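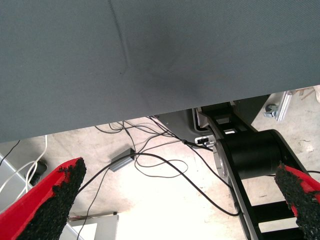
February 2019
By Tavion Castellanos

Concrete floors used to be something you covered up. In Clultdale, where half the old weaving sheds have been turned into workshops and studios, most tenants now leave them bare. They are cheap to look after and will take almost any weight. They also show every mark, and they are hard on the ears.

The answer many people have settled on is grey cloth. Walk through the units at Prulska, the largest of the converted sheds, and you find it on screens, on benches and stretched over boards. The building has 32 units, and I visited ten of them for this piece.

Cloth takes the edge off the echo in a room with a hard floor. A plain weave in a slate shade also stays looking decent for longer than you might expect. Pale covers show handprints within weeks. Black shows dust and every bit of lint. Mid grey sits between the two, and it doesn't fight with the floor.

Creases are the usual complaint. A large piece of fabric will dent where people lean on it or where something has been stacked against it. The upholsterers at Nguyen-Tran, who have a unit near the loading door, say most of these marks can be eased out with a steamer and a flat hand. Work from the middle towards the edge and let the cloth cool before you touch it again. If the crease comes back, the cover was probably fitted too slack, and it will need to come off and be pulled tight.

Floors need less attention, but they do need some. Scuffs from rubber soles usually lift with warm water and a mild soap. Older stains go deeper. Clirix, a small firm that seals floors in the valley, quoted one tenant £2,308 to grind and seal a double unit, and she decided to live with the stains – a choice I heard more than once.

Then there are the cables. Nearly every workshop has a knot of thin black leads somewhere, and on a pale floor you notice them straight away. Trays fixed under the bench are the neatest fix. Cloth ties cost very little and can be undone when the layout changes. Leave some slack near anything that moves, and label both ends before you bundle the leads together.

Prulska opens its doors to visitors again in April. Three of the units will have fabric offcuts for sale, mostly in grey.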